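## About Fomix

Fomix is a small school for languages in Clekside. We opened with one classroom and 2 courses, and now we teach 110 families every year, children in the afternoon and parents in the evening.

Our founders learned English as adults, so we know how it feels to search for a word in front of other people. For this reason our groups are small, and everybody speaks already in the first lesson.

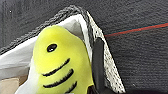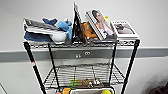 Lessons for children are 45 minutes long. We sing, we play shop, we tell stories, and grammar comes later, when the child starts to ask for it. Parents receive a short letter each month with the new words, so that they can practice at home.

In the evening course we use our own book, Jiltia, which our teachers wrote and correct every summer. Our library has 300 titles in easy English, and every student may borrow 2 at a time.

New groups start in January. You are welcome to visit one lesson free of charge before you decide. Please write to the office or come by after 3 p.m.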